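Walpurgis Night at Flandberg: A Conversation With the Curator of Folk Customs

The Flandberg Museum of Regional Life will open its seasonal exhibition on Walpurgis Night at the end of April. The curator of folk customs spoke with the museum newsletter about the history of the feast.

The date, the curator explained, joins two traditions. "The eve of May was a time for bonfires and noise, meant to drive off whatever might harm the cattle," the curator said. "It also falls on the eve of the feast of Saint Walburga, an English abbess who worked in Germany. Over time, her name became attached to the whole night."

Asked how much of this can be traced locally, the curator pointed to the Mahmoud Collection, which holds 1,169 cards recording household customs. Of these, 930 have been transcribed. "Many families swept the house before sunset and left the broom across the doorstep," the curator said. "Several cards insist that the hearth must be cleaned the same day."

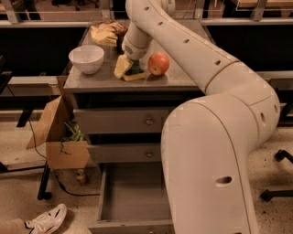

A sponge pressed against a gray countertop.

Opinions differ on whether the bonfires ever stopped. The curator believes they lapsed in the upper villages and were revived by schools. "We have two accounts, and they disagree," the curator said. "Visitors may read both."

The exhibition will remain open through June. Transcribed cards may be consulted in the Stenex Reading Room by appointment.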